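# Start-of-episode rules for handheld gripper demos: what does your shop enforce?

**pevach_bench**

We're rewriting our one-page collection standard this October and I'd love to steal from people who've done it longer than me. Our current draft says every demo starts with jaws fully open, nothing between the fingers, and the target part already in view. Armindo Morais wrote the first version and he's strict about it. I like it, but half my operators think the open-jaw rule is fussy. Thoughts?

**zudis_kel**

Not fussy! We had a batch of 200 demos where people started with the jaws anywhere they liked, and sorting that out took me until 24 kept episodes looked like a decent number. Fully open, pause, then go. Put it in bold.

**E. Lindqvist**

I'd push back a little. If every single start is identical, your policy only knows one start. We ask for jaws open but let the approach angle and height wander as much as the operator wants. Same with cables: I want the cable lying differently every time, as long as it isn't under the part.

**pevach_bench**

Hm, cables are the other fight here. Armindo wants them straightened before each take. I've been letting them loop.

**nanum_tilly**

Let them loop (please!). Nobody installing a little housed unit in a cabinet gets a straight cable. What I would ban is grabbing by the strain relief. We write "grip the housing, never the cable or the sleeve" and reject anything that breaks it, even if the placement was perfect. Mounting tabs are a gray area for me.

**zudis_kel**

Tabs should be a no too. People pinch the tab because it's handy and then the part swings. Esko, you allow it, right?

**E. Lindqvist**

I allow it if the task sheet says so. A blanket ban is lazy writing, sorry. Some parts only have a tab to hold.

**pevach_bench**

OK, I can live with "tab only if the sheet says so." Reworked draft so far, yell if something's off:

1. Clear the tabletop of everything except the part and its cable. Wipe the pads between operators.
2. Leave the cable however it falls, but flat on the table and not under the housing.
3. Jaws wide open, nothing in them, part ahead of you and in view. Hold for a beat before moving. 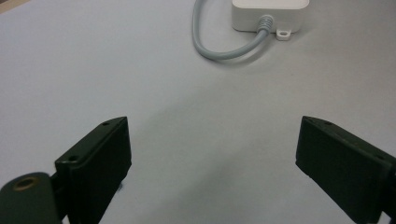
4. Close on the housing. No cable, no strain relief, tab only when the task sheet names it.
5. If you bump the part early, stop and restart. Don't "save" the take.

**nanum_tilly**

Number 5 is where I'd argue. Recoveries are useful! Tag them and keep them in a separate folder. We run up to 100 a month that way.

**E. Lindqvist**

Agree with Tilly, and I'd let part of the box run out of view in step 3 too. Write down how much is okay or your reviewers will each pick their own number.

**pevach_bench**

Fair. I'll change 5 to "tag it" and take the visibility thing back to Armindo, who will want 95 percent and a ruler. Will post the next version in this thread.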